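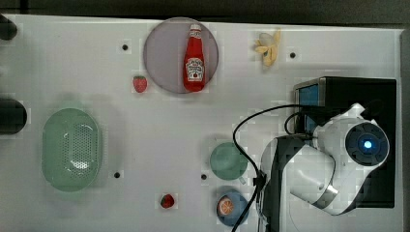
Kitchen Tips › Clearing Up

Can a machine clear the table yet?

Readers ask us this more than anything else in the clearing-up section, usually after a big meal. The short answer is that a machine can do parts of it, slowly, if you lay the job out for it. Most of the advice below is useful whether the clearing is done by an arm on the worktop or by whoever is nearest the sink.

A table after lunch looks like one chore. It is really several small ones, and they are not equally hard. Take a purple plate with a ketchup bottle lying across it, a couple of strawberries on the bare table, a peeled banana, a colander, a green cup and an orange slice in a little blue bowl. You would clear that lot without thinking. A robot arm has to treat each piece as a separate problem, and it helps to know which ones it finds easy.

What an arm does well

Bowls and cups are good first jobs. They have a rim, they stand upright and they don't change shape when gripped. A firm plastic bottle is also fair game, as long as it is standing. Small firm fruit can be managed if the grip is set gently.

What it still does badly

Flat plates are awkward because there is so little to get hold of. Pressed flush to a table, a thin rim gives the fingers nothing to go under. Anything resting on a plate makes it worse, and a bottle on its side will roll as soon as the plate tilts. Take the bottle off first and stand it up.

Soft food is the other weak spot. A peeled banana is slippery at one end and floppy at the other, and the peel goes wherever it likes. We would not ask a machine to move one over a clean floor. Pick it up yourself and put the peel in the compost caddy.

Laying the table out for a machine

We tried three counter-top arms over the spring, the Lalta, the Pandier and the Jiretti. They differed in price and in how much noise they made, but the same habits helped all of them.

Leave a hand's width between things. Pieces that touch get picked up together or knocked over.

Use a plain, matt surface if you have one. A patterned cloth confuses the camera, and a loose cloth gets dragged along with the cup.

Choose coloured crockery over white on a white table. A purple plate is found much faster than a white one, and the same goes for a coloured bowl. Clear glass was the worst of all in our kitchen.

Keep one spot for the colander and leave it there. It makes a good drop-off point for fruit that needs rinsing, and the wide opening forgives a poor aim.

Mind the cables. A cable that loops across the work area will catch on a bowl sooner or later. Clip it to the arm where the maker provides a clip, leave enough slack for full reach, and check it again whenever you move the base.

Empty cups before the machine touches them. An inch of cold tea travels a surprising distance.

How long it takes

With 16 items on the table, the Pandier needed 60 minutes, and that included two stops to rescue a spoon. The Lalta was a little quicker but left every plate behind. A person does the same table in 3 minutes. If you want the time back for something else, and don't mind the table being out of use for an hour, that may be a fair swap. If you need the table for homework, it isn't.

Success rates are worth a look too. The Jiretti's booklet has a page for keeping your own score, and ours came out at 80 per cent for cups and bowls after we had moved the lamp. Plates we stopped recording.

Cleaning up after the machine

Wipe the gripper with a damp cloth and a drop of washing-up liquid after any job with food in it. Fruit juice dries sticky and the next cup will hang on when it should let go. Do not spray cleaner at the joints - put it on the cloth.

Ketchup bottles leave a ring. Wipe the base before it goes back in the cupboard, and wipe round the cap while you are there. Dried sauce on the neck is much easier to shift with warm water than with a fingernail.

Strawberries stain a white worktop if they are left to sit. Lift them off, blot the juice, then use a paste of bicarbonate of soda and water. Leave it for a few minutes and rinse. Try a corner first on natural stone.

Keep small children and pets away from a moving arm, and switch it off at the wall before you reach in for anything.

Is it worth buying one?

For clearing the table alone, no. People who have trouble lifting or reaching may get real use out of one, mainly for fetching a cup or passing a bottle across, and in that case ask for a trial at home first. Marchand will lend an arm for a fortnight and collect it afterwards. Everyone else is better off with a large tray and a washing-up bowl filled before the meal starts.

More in Clearing Up: getting tea stains out of mugs; when to replace a washing-up brush; stacking a small dishwasher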